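Chapter 8: Wrapping, Rolling and Folding

By Malathi Varghese
February

Print this page | E-mail this page

I came to wrapped food late. My mother cooked in pots, my aunts cooked in bigger pots, and until I moved to Erkwood for culinary school I thought of a wrapper as something you took off and threw away. Then a classmate handed me a rice paper roll at lunch and I ate 11 of them that week (I was broke, and she was generous).
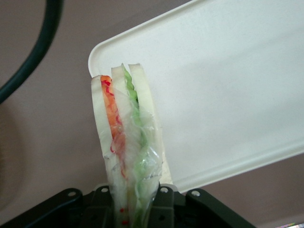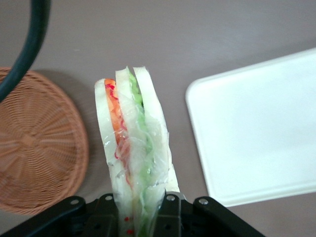

Fillings in layers, cut across.

So this chapter is about what goes around the food. We'll start with rice paper, move on to cabbage and grape leaves, and finish with the doughs, which scare people more than they should. If you skipped Chapter 7 on knife work, please go back and at least read the pages on matchsticks! A carrot cut thick at one end and thin at the other will poke a hole in anything you wrap it in, and I have the torn sheets to prove it.

Rice paper first, then. You buy it as stiff round sheets that look like something you'd cover a lampshade with. Dip one in cool water, count to three, and take it out while it still feels too firm. Everybody leaves it in too long the first time. It keeps softening on the board while you fuss with the lettuce, and by the time you're ready to roll it should be stretchy and a bit sticky.

Put the filling on the third of the sheet nearest you. Fold the near edge over, tuck it in tight, bring in the sides, and keep going. Use less filling than you want to. I still don't, and my rolls still split.

Before you read on, get a packet of sheets and waste a few. Exercise 8.1 asks for six rolls with a single filling, and it goes much better if you've already made some ugly ones.

Comments

Wing-yan Au: Counting to three worked for me with the thin brand, but the thicker ones needed longer.

Ravindran Iyengar: Is there a page missing after the grape leaves? Mine jumps straight to dough.

Balakrishnan Devadiga: Made the six. Four split. Ate them all anyway.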